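Trildale Sneaker Release Notes — Data Card

Summary

The Trildale set holds 2,000 short English texts announcing athletic and casual footwear. It was compiled by Lunura for work on product-name tagging and color description. All texts were written for the set by contract writers; none was copied from a retailer or a magazine.

Contents

Each record has a headline, a body, a shoe category and a list of color terms. The body runs from 40 words upward. There are 34 color terms in the controlled list, and writers were free to use others in the body itself. Model names are coined, including the Cinico and Liem lines, which appear in several categories.
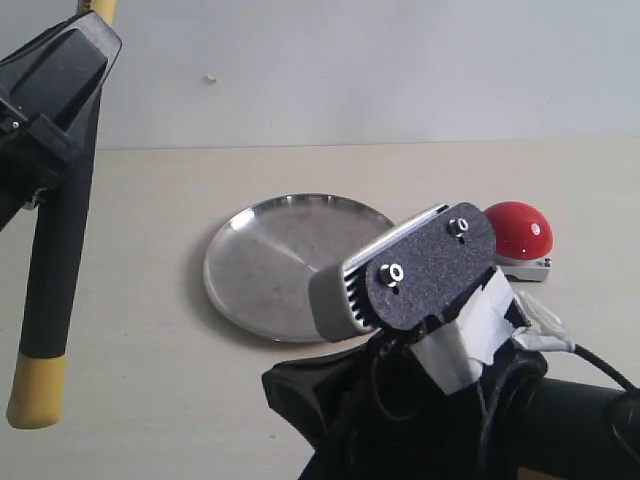

Annotation

Every record was tagged by two annotators working separately. Disagreements went to a third reader, whose decision is final and is stored with the record. Materials such as suede and mesh are tagged only where the text names them — a phrase like "soft upper" receives no tag.

Known limits

Running and basketball shoes are overrepresented. Release months are given without a year, so the set is unsuitable for studying trends over time. In 5 records the headline and the body name different colorways; these were kept and flagged.

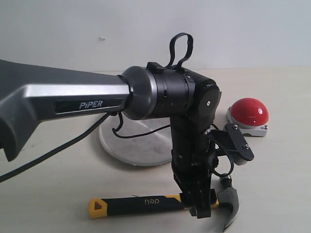 Comment from Liem: the flag for mismatched colorways is missing from the tab-separated version. Please add it there as well, or state in the card that it exists only in the JSON file.

The column will be added in the January update.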